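How do you plan the first cultural celebration at a small primary school?

Posted by Nisha Malhotra in Schools and Community
Tuesday, March 5, 2019

Hello everyone. I am a parent at a small primary school in Keldale, we have 100 pupils in total. My two children are in the second and the fourth year. At the last parents' evening I asked the principal if the school could hold a Holi morning, and she said yes very quickly, before I had thought about what it means in work. So now I am the person who organizes it.

The school never had an event like this. There is a carol evening in December and a sports day, and both of them have been done the same way for many years, so people know their roles. For this one I have no list from the year before. Of the families, only a few have a background where Holi is celebrated, and the teachers are friendly but they know little about it.

What I have until now: the field behind the school from nine in the morning, permission to use the hall for food, and a budget of 775 from the parents' fund. I would like to have a short story part for the children, then the colors outside, then a breakfast together. My wish is that the children learn something and do not only throw powder.

My problems are these. First, I do not know how much to explain to the parents before, and in what way. Some of them asked me already if it is a religious service and if their child must take part. Second, the powder. Two mothers wrote to me about asthma and about stains on school clothes. Third, I do not know how to include the teachers without giving them more work, they have enough. I am also not sure if the breakfast should be before or after the colors. In my family we always ate after, but we were not 100 children with one row of sinks.

If somebody has done a first event of this kind at a school, I will be thankful for your experience. Also please tell me what went wrong.

3 replies

Stonow

I helped with two of these at our school, one Diwali and one Holi, so I can answer some of your points. I write it in the order of your message.

About the letter to parents. Send one page, not more, and send it three weeks before. In ours we wrote what the festival is, what the children will do hour by hour, and what they will not do. The last part was the most useful. We wrote that there is no prayer and no ceremony, that the story is told in the same way as other stories in class, and that any child can stay with the drawing group in the library. A few families chose the library and it was no drama. Put a return slip at the bottom with the question if the child takes part in the colors, and a line for allergies and breathing problems. Some slips will not come back. For these children you must call the home, or they go to the drawing group. Please decide this rule before and write it in the letter also.

About the powder. Ask the seller for the ingredient sheet and give it to the principal, and offer it to the two mothers who wrote to you. We did not let the children throw at all. Each child had a small paper cup and they put color with the fingers on the arms and on the T-shirt of a friend, after asking the friend. It is less wild, but the small ones liked it more. For a child with asthma I would not decide anything myself. The parents decide with their doctor, and at our school one family preferred colored water on paper, at a table on the other side of the field from the powder. Check also which way the wind goes in the morning.

About the clothes. Old T-shirt from home, and a second one in a bag with the name on it. Even when you write this in big letters, some children come in the uniform. We had a box with spare shirts and it was empty by half past nine.

Breakfast: eat after, as in your family, but send the classes to wash one by one, the youngest first. While they wait, the others can do a dance or a game on the field. If all come to the sinks together, you will lose an hour. We lost an hour. The floor of the corridor was pink until the summer, and the cleaning staff were not happy with us, with good reason. Put old sheets on the way from the door to the sinks.

For the teachers, I would ask each one for one thing only. In our school the teacher of the fourth year took the story and did it in class the day before, so on the morning we needed only ten minutes for it. This was better than a long talk outside – the children can't listen when they already see the colors.

Bansal 40

Do the food simple!! We made samosas for everybody the first year and I was awake until two in the night. Second year it was fruit, flat bread and sweet rice and the children ate the same amount. Also label the nuts, many Indian sweets have them. Have fun, it is a beautiful idea and your kids will be proud.

Berell

I agree with most of what Stonow wrote, but I have one different opinion. I would not make the first one for the whole school. We began with two classes and their families, on a Saturday, and the other classes were invited to see the dance at the end. The next year everybody wanted to join, and we had already parents who knew how it goes. But if your principal has promised it to all the classes, then it is too late for this advice.

With your budget, I would spend first on the powder and on the food, and nothing on decoration. The children can make the decoration in the week before. Ours made paper flowers and a long banner, and the older class wrote the word for "welcome" in every language which is spoken in the families. We found eleven languages. The teachers did not know it was so many, and for me this was the best part of the whole project.

One more thing, take photos only of children whose parents signed for it. At our school there is a list in the office. Ask for the list early – it took us four days to get it.

And write down everything in a notebook, what you bought and how much was left over. The person after you will be glad for it.

Nisha Malhotra

Thank you so much to all three. I did not think about the return slips and about the wind. It is promised to all the classes, so I will take the idea with the washing one by one, and the sheets. The fourth year teacher has already said yes for the story. I will write here again after the day and tell you how it was.

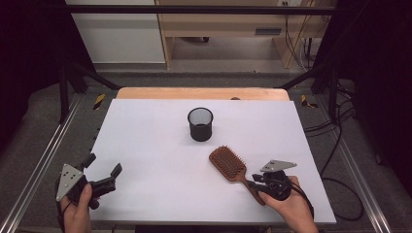 Hairbrush and black mesh cup on a white board.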